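Restringing intervals, and what the tension log says

I have kept a log of every string job on my two rackets since I bought the stringing machine. The question I wanted to answer was simple: how long does a full bed of polyester hold enough tension to be worth playing with? The usual rule is to restring as many times per year as you play per week. I play twice a week, so the rule gives me two jobs a year. That seemed low for polyester, and the log agrees.

The setup is as follows. Both rackets are the same model, matched to within a gram, strung with Durora 1.25 at 50 pounds on the mains and 48 on the crosses. The machine is a Jernetti drop weight, bought used. I checked the weight with a spring scale before starting and again in March, and the reading had not moved. Tension after stringing is estimated from the pitch of the string bed, using a phone app. The app's absolute numbers are not worth much, but repeated readings on the same racket agree closely, so I only record the change from the first reading.

Every reading is taken indoors at room temperature, with the dampener removed, at least an hour after play. A racket that has just come out of a cold trunk reads high. I lost a few weeks of early data to that before I noticed.

The log covers 212 hours of hitting. The general shape is the same on every job. There is a steep drop in the first day, before the racket has hit a ball. After that comes a slower drop over the first few hours of play, and then a long, nearly flat section. The flat section is misleading. The pitch barely changes, but the strings stop sliding back into place, and topspin shots start to land long. By the time I can see the mains sitting out of line between points, the bed has been dead for a session or more.

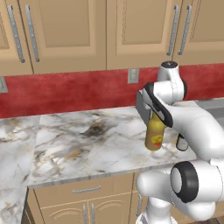 Toso, the shop across town that used to do my rackets, takes a different view, and when I brought it up at the counter the reply was that most club players would do better to drop four pounds and switch to multifilament than to chase fresh poly. I can't argue with that on cost. I did try it on one racket for a month. It was easier on the elbow and I hit the back fence more often.

What I do now is cut the strings out at 12 hours, whether or not they look worn. I write the date and the hours on a strip of tape inside the throat. When one racket reaches six hours I bring the other into play, so they never go dead in the same week. Before a tournament I string two days ahead, which lets the steep part of the curve pass before the first match.

A few notes on the stringing itself, for anyone doing this at home:

Pull speed matters more than I expected. On a drop weight, letting the bar fall quickly gives a lower and less even result. Lower it by hand and wait a few seconds before clamping.

Pre-stretching polyester flattens the early part of the curve, but the bed feels stiff and I did not keep doing it.

Clean the clamps. Mine had started to slip – only slightly – and that showed up as a first reading lower than usual on three jobs in a row. Rubbing alcohol and an old toothbrush fixed it.

Next I plan to try the Aranda hybrid, with poly in the mains only, for four jobs on one racket.

Comments

baseline_left
Do you weave the crosses one ahead? I found it cut down on friction burn with soft strings, which may matter once you get to the hybrid.

Reply from author
Yes, one ahead after the first cross. I have not compared it with the other way.

dropweight dan
12 hours seems early. I get 18 from a thicker gauge at 46, but I hit pretty flat.

K.
Which app?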